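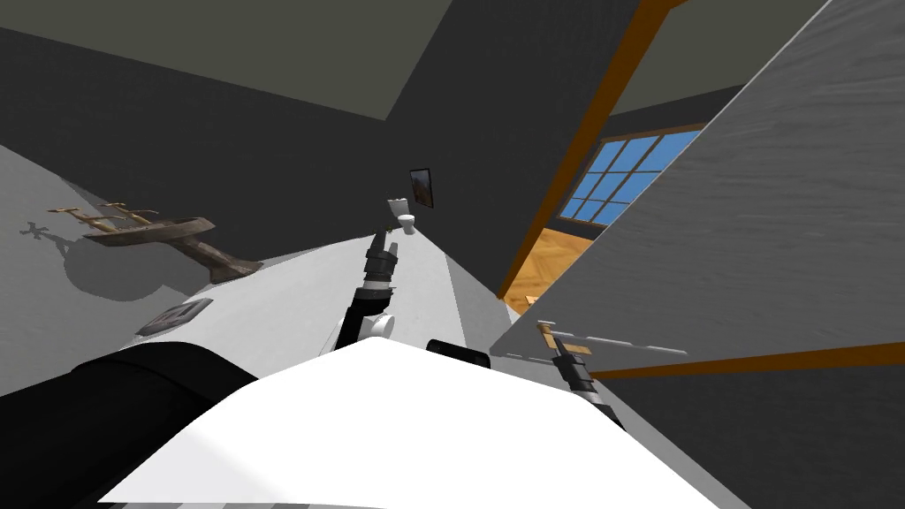
Frequently Asked Questions: Gripper and Controller Comparison, Simulation Track

The Brellum Institute invites laboratories, student teams and independent developers to take part in its comparison of two-arm grippers and controllers. All entries in the Simulation Track are run on the Institute's servers in furnished indoor rooms. The answers below apply to this track only. Entrants to the Hardware Track should consult the separate rules.

GENERAL

What is being compared?
The comparison covers two grippers, the Sallach and the Bakcombe, each paired with a controller supplied by the entrant. The robot body and both arms remain the same in every run. Entrants may submit a controller for one gripper or for both.

Who may enter?
Any team or individual may enter. Employees of the Institute may submit controllers for reference, but their results are listed separately and are not ranked.

Is there a fee?
No.

When do entries close?
Entries close at noon, Institute time, on 21st July. Files received after that hour will be held for the next comparison unless the team asks for them to be deleted.

How many controllers may a team submit?
Each team may submit up to 3. A controller tested with both grippers counts as one submission.

TASKS AND ROOMS

What do the tasks involve?
Tasks fall into two groups. In the first, the robot must pick up or move a small object on a table or counter. In the second, it must hold a long-handled tool and keep it steady while the other arm is moving. The second group was added at the request of past entrants, who found that single-arm tests said little about how a grip holds when the body shifts.

Will we receive the rooms in advance?
A practice set of 20 rooms is provided on registration. The rooms used for scoring are not released until results are published. They contain the same general kinds of furniture, wall decoration and flooring as the practice set, in different arrangements.

May we change the furniture or lighting in the practice rooms?
Yes. Teams may edit the practice rooms in any way they find useful. Edited rooms may not be submitted for scoring.

Are objects always at a normal scale?
Objects are not guaranteed to match their everyday size. A controller that relies on a fixed size for a known type of object is likely to score poorly.

CAMERAS

Which camera views are available to the controller?
The standard view is from a camera mounted on the robot. A controller may also request one wrist camera for each arm. Fixed room cameras are used by the scoring staff and are not available to entrants.

Does the camera stay level?
No. The body camera moves with the robot, and the horizon may be at a steep angle. Parts of the robot's own body and arms may also block the view of the work surface. Controllers must handle both conditions without outside correction.

May we use depth readings?
Depth readings may be used in practice. They are switched off for scored runs.

SCORING

How is a run scored?
Each run is scored out of 100. Points are given for reaching the object, for closing the gripper on it, for holding it through the required motion and for releasing it where the task requires. Points are deducted for contact with walls, doors or furniture. A dropped tool ends the run, and points earned up to that moment are kept.

Is speed considered?
Every run has a time limit. Within the limit, speed affects the ranking only in the event of a tie.

How can two grippers with different finger shapes be compared fairly?
Starting positions and objects are identical for both grippers, and surface friction is set to the same value. Results are reported by gripper and by controller, so a reader can see how one controller performed with each. The Institute does not name an overall best gripper.

What happens if the simulator fails during a run?
The run is repeated from the same starting position. If it fails again, it is removed from the results of all entrants.

FILES AND RESULTS

In what form should a controller be submitted?
Controllers should be submitted as a single archive through the entry page, using the Ebrahimi template included with the practice set. The template opens port 2946 by default. This setting should not be changed, as the scoring server will not look for the controller elsewhere.

Who owns the submitted work?
Ownership remains with the entrant. The Institute keeps a copy for as long as is needed to confirm the results, and does not share it.

Can a score be appealed?
Yes. An appeal must name the run in question and must be made in writing. Run logs are sent to the entrant on request. Appeals are decided by Frøydis Sundqvist, Head of Testing, and her decision is final.

May a team withdraw?
A team may withdraw at any time before results are published. Its name and scores will then be left out of the report.

Where should other questions be sent?
Please use the contact form on the entry page and select "Simulation Track" as the subject. Questions about the template should include the full error message.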